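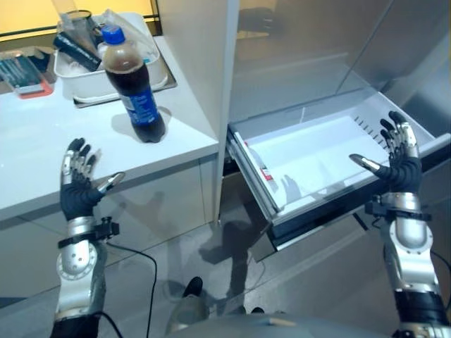
# Casberg H8 Hand Pair

The H8 is a left and right hand set for two-armed robots that work in kitchens, break rooms and test apartments. It handles the things people leave on counters: bottles, cups, trays, boxes. It also opens and closes drawers and cabinet doors that have a usable edge or handle.

The hands are sold as a matched pair. Single replacement hands can be ordered by customers who already own a set.

## What it does well

Each hand has separate fingers and an opposing thumb, so it can wrap around a bottle or pinch the rim of a cup. The palm is padded in black and the fingertips are silver. The padding takes most of the load in a full grip. The tips are for edges, lids and small parts.

Hooking a drawer front with two or three fingers works better than a full grip in most cases, and the sample programs are set up that way. A drawer that sticks or has a soft-close runner may need a slower pull speed. This can be changed in the control panel without editing the program.

Two-handed tasks, such as carrying a tray or holding a container while the other hand unscrews the cap, need both arms calibrated to the same base. Run the pair calibration after any change to a wrist joint.

## Specifications

| Item | Value |
|---|---|
| Weight, each hand | 700 g |
| Rated grip load, each hand | 8 N per finger |
| Control cable length | 280 cm |
| Tool flange | Prasness round bolt pattern |
| Sold as | Left and right pair |

Battery life depends on the robot, as the hands draw their power from the arm. Expect roughly 19 percent more draw from the arm supply during steady gripping than at rest.

## Wrist strap and mount

A black strap fits around each wrist and carries a small mount for a sensor or light. The cable from the mount runs down outside the forearm. Leave enough slack for a full wrist turn, then clip the cable near the elbow. A cable that hangs free can catch on a drawer handle.

The strap can be moved after installation. Keep it clear of the bolted joint plate.

## Fitting

Fitting takes a hex key and some patience with the connector, which only goes in one way.

1. Power down the arm and lock it.
2. Line up the mark on the hand with the mark on the flange.
3. Tighten the bolts in a cross pattern.
4. Plug in the control cable and close the cover.
5. Power up and run the finger check.

If a finger stops short during the check, see the Hegarty controller notes. Older controllers need an update before they will recognize the thumb.

## Limits

- Not rated for hot pans, oven racks or open flame.
- Not waterproof. Wipe the padding with a damp cloth and let it dry before use.
- Thin plastic cups can be crushed at the default grip force. Use the light grip setting.
- Do not use the fingers to pry open a stuck door.

## In the box

Left hand, right hand, two wrist straps with mounts, two control cables, flange bolts, hex key and a printed setup sheet. Spare palm pads are sold separately. The Grestasen carry case fits one pair and is also sold separately.

Orders placed in December ship after the new year. Contact the Casberg sales desk for a quote, and include your arm model and controller version.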